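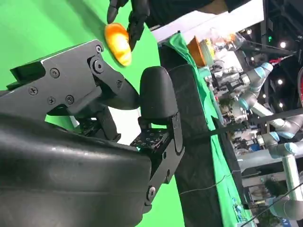

Does sharing finished cards in an online group change how much paper and ink a hobby stamper uses up? In our sample it did, though only for patterned paper; ink use was the same in both groups.

4.2 Use of supplies

We followed 103 card makers through one season. All of them had bought the same starter box from Wanholm, which held patterned paper, plain cardstock, a set of clear stamps and three ink pads. Members of the sharing group posted at least one card a week to a closed page run by the second author. Members of the other group made cards at home and kept a written log. Leftover paper was mailed back to us in October and weighed by Mirjam Steiner, who did not know which group a package came from.

The sharing group returned less patterned paper. Most of the gap came from small scraps. People who posted their cards tended to cut scraps into banners, tags and borders, and several wrote that they had picked up the idea from another member's post. In the home group, scraps were more often thrown out or never touched. Plain cardstock showed no clear gap.
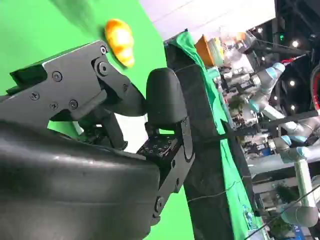 The logs help explain the result for ink. Stampers in both groups settled early on one or two colors they liked and kept using them, whatever they had seen others do. Dark blue was the usual choice for greetings. A few people bought extra pads during the season, and we left those pads out of the totals.

Kadrić (2017) reported that makers who post their work also spend more time on each card. Our logs point the same way. The sharing group took around 7 minutes longer per card, and most of that time went to layout. Stamping itself took no longer. We can't say how much of the added time was spent arranging the card for a photo, as the log sheet had no line for it. Dario Colombo has since added one to the sheet used in the follow-up study.

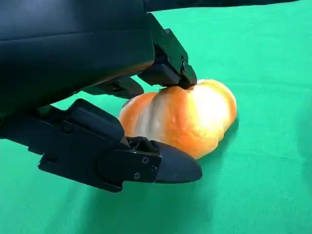 Figure 3. Gripper holding an orange bell pepper on a bright green cloth.

Two limits should be noted. The starter box had a summer theme, and members who disliked it may have used less of everything. Also, 119 people signed up at first, and those who left before the end sent back no paper, so their use is unknown. We return to dropout in Section 5.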